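May, Jemport bench, motherboard cell

Wrist camera pipeline moved over to the Vidura branch this morning. Build went through after I pinned the old message definitions. Driver publishes at 40 Hz again.

Approach planner: it was still treating the open load plate on the CPU socket as part of the board plane, so the keep-out volume came out too low. Raised it by 38 mm and replanned. Paths now come in from below the socket and stay clear of the lever.

Slot detector: glare off the processor's heat spreader saturates the auto exposure and everything dark around it loses its edges, the slot worst of all. Masked the socket out of the metering region and the slot line fit settled down. Exposure is still set by hand in the launch file, must move it to the config.

Force threshold on contact is back to 3 N. Retract on a trip works in sim, not yet tried on the arm. Log buffer set to 400 samples before and after contact.

Fingers at the long slot under the socket, new planner:
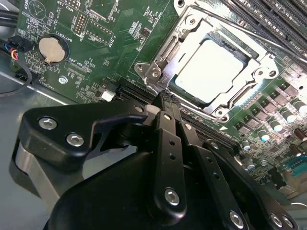 Nam asked whether the line fit should run again once the fingers are hiding part of the slot, and thought the Brillport cell had done better by freezing the last clean pose and letting force control finish. Will add a flag for it and run both ways.

To do: colour calibration, tidy launch file, merge keep-out change.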